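Rohani Osman
Thread on suture sizing, since the numbering trips up every new person in our purchasing office. I keep the supply catalog for a mid-size clinic group. 2,961 line items, of which 124 are suture. Notes follow.

The size code has two branches. Whole numbers (0, 1, 2) get thicker as they go up. Codes with a dash-zero (2-0, 3-0, 4-0) get thinner as the first number goes up. So 6-0 is finer than 4-0, and 4-0 is finer than 0.

The dash-zero form is shorthand for a string of zeros. 4-0 is 0000. It came out of an older scale that started at 1 and went up. When makers learned to produce finer thread, they had run out of numbers at the small end and started adding zeros.

The code is tied to a diameter range, and the range depends on the material class. Collagen suture (gut) has its own table. A 4-0 gut strand is allowed to be thicker than a 4-0 synthetic. Same label, different thread. Do not substitute across classes on size alone.

There is also a metric size, printed smaller on most boxes. It is the minimum diameter in tenths of a millimeter. Metric 1.5 means 0.15 mm. If I could pick one field to sort the catalog by, it would be this one. Our software sorts by the text of the other code, so 10-0 lands next to 1.

Second field: absorbable or not. Third: monofilament or braided. A monofilament slides through tissue with less drag and has more memory, so it wants to spring back to the shape it had in the packet. Braided is softer and holds a knot better. These are separate fields and should stay separate. Our old Tindwood export merged them into one column called "type".

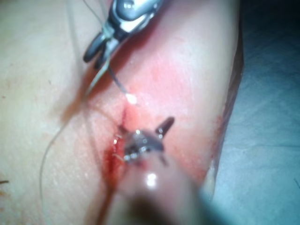

Vertical incision, suture thread, instrument jaws. Blue drape at right.

Fourth field: the needle. This is where most bad orders come from. A box of suture is also a box of needles, and two boxes with identical thread can carry needles that differ in curve, length and point.

Curve is given as a fraction of a circle. 3/8 and 1/2 are the common ones. Length is measured along the curve, not straight across from point to end. People hold a ruler across the gap, get a smaller number and file a return.

Point: taper or cutting, for most of what we stock. Reverse cutting has its third edge on the outside of the curve. Conventional cutting has it on the inside. Skin closure orders are mostly reverse cutting here.

Needle codes are private to each maker. Iner and Botha both use a two-letter code and the same letters mean different needles. I keep a cross-reference sheet in Vevudley and check it every September against the new price lists. Last pass turned up 6 wrong matches, 4 of them mine.

Strand length is the last field. Some makers list centimeters, some inches, some both. 18 in is 45 cm on the box (45.7 if you do the math). Store what the box says and do not convert - a converted value will fail to match on the next import.

Next thread is staples. Fewer fields, worse labels.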